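Why train in a simulated flat if the robot ends up in a real one?

Efua Kwofie
May 19, 2026

I've just started reading up on home robots (completely hooked!) and I keep seeing results where the robot learned everything in a simulated living room. The rooms look quite plain to me. How can anything learned there be any use in a real house? And what does "success on unseen layouts" mean?

Akua Atinga

Great thing to be hooked on! The short version is practice time. Our little group runs a simulated arm on a wheeled base through household fetching tasks, and the last test was 500 episodes in rooms it had never trained in. It finished 377 of them, and I was over the moon -- our first try in September was miserable. You couldn't do that many runs in a real flat without wearing out the motors and the neighbours.

"Unseen layouts" means the sofa, table and so on are arranged in ways that weren't in training. If the score holds up there, the robot has learned something about rooms in general and hasn't just memorised one.

Etornam Wumbei

it's cheaper. also you can't break a sofa in a simulator

Mansa Osei

Agree with Akua, but do look at how the result was scored. We ran the same 500 episodes with 7 different random seeds, and our worst seed finished 466, so that's the number I quote to people. A single lucky run tells you very little.

On plain rooms: a simple picture is quick to draw, so you get far more practice per hour. What we do is vary the lighting and the floor colour between episodes -- it's brilliant fun to watch -- so that the robot stops relying on either. Glare on a shiny floor used to throw ours completely, and I'd start with that one if you're building your own rooms.

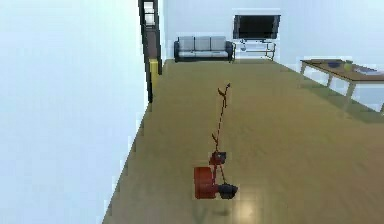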